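Gostlow Shared Workshop Reports Progress on Member-Built Sorting Cell

29/03/2020

The Gostlow Shared Workshop has confirmed that its member-built sorting cell has moved from the planning stage to regular bench work. The build is led by Frøydis Sundqvist, with Blagoje Vasić responsible for wiring and Ankica Halilović for software. It occupies the large bench at the rear of the electronics room.

The cell is intended to pick mixed household items out of a bin and place them by type. Members began with a desktop arm of their own making, known as Jisten, which was retired in September after its shoulder joint wore out for the second time. The present version uses a KUKA arm. Design notes from the earlier machine remain available in the workshop library.

Work at the bench is currently concerned with the bin and the items placed in it. The bin is gray with sloping walls and has clamps attached at the rim. Blue tape on the wood marks reference positions. Items in use include a dented beverage can, a green bell pepper and a yellow toy building block, chosen because they differ in shape, weight and surface.
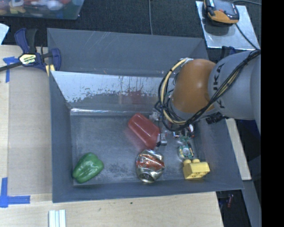
According to Ms. Halilović, the next task is to improve performance on glossy items. Reflections from the metal inside the bin have led the software to propose grasps where there is nothing to hold. The group has considered lining the bin with matte fabric but has decided to address the problem in software first, as members wish the cell to handle ordinary containers.

Cable routing is also under review. Mr. Vasić has proposed a revised path that would leave more slack at the wrist and keep the cables clear of the gripper at low positions. The change requires a new bracket, which will be cut on the workshop's own mill once the drawings have been checked.

The group has set itself a target of 1,000 logged picks before the cell is shown to the wider membership. Each session is limited to 19 picks per set of items, after which the contents of the bin are changed. Sessions are open to observers, up to a maximum of 6 at a time. Observers must remain behind the marked line while the arm is powered.

Members who wish to join the build must first complete the machine safety induction, given by Paraschiva Rusu. Applications should be left at the front desk.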